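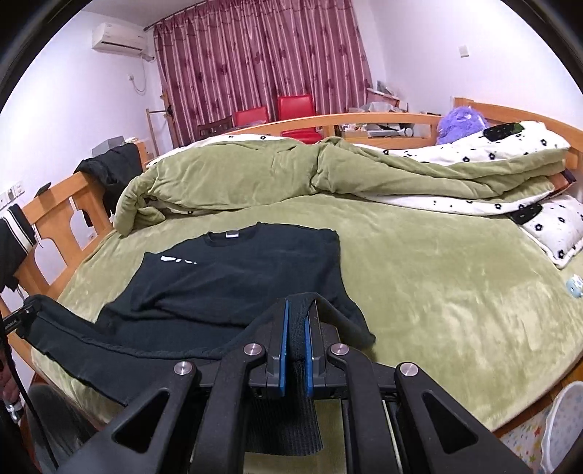 4.2 Collecting two-handed demonstrations on garments

Clothing is where hand-held demonstration really earns its keep. A sweatshirt laid out on a bed has no fixed shape, and an operator working through a remote arm spends most of the session fighting the controls. With a gripper in each hand, the same person can feel the knit give, notice a sleeve dragging, and correct for it right away. We were delighted by how quickly people settled into this. Catherine Ritchie and Segundo Mosquera recorded 196 demonstrations in August using the Brasside hand tools, and 63 of those were long-sleeved tops.

Demonstrators were told to begin with the neckline pointing to the far side of the bed and to choose their own grasp points after that. We gave no script for the fold itself. Pillows, quilts and whatever else was on the bed stayed there, and we think this variety is one of the best things about the set. 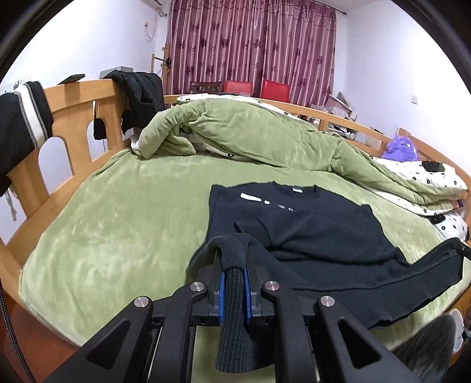 Figure 4. Holding a dark sweatshirt with two gripping tools; the nearer one has its blue pads closed on a ribbed cuff.

Ribbed parts deserve a special mention. Cuffs and hems are thicker than the body of the garment and give the pads something to bite on, and our demonstrators went for them again and again without being asked. The Yule policy picked up the same habit from only 40 demonstrations, a result that made our week! Plain fabric was harder. A shallow pinch on the body tends to slide out once the second hand starts to pull, so we labeled each grasp as rib, seam or plain and trained with the label as an extra input.

Timing between the hands also matters a great deal. In the remote-control baseline, operators moved one arm, stopped, and then moved the other - sensible, but slow. Hand-held recordings show both hands moving together for long stretches, and the policy keeps much of that rhythm. We dropped 2 recordings in which the tracks of the left and right tools could not be aligned. The alignment procedure, written by Obadia Laizer, is described in Section 4.3.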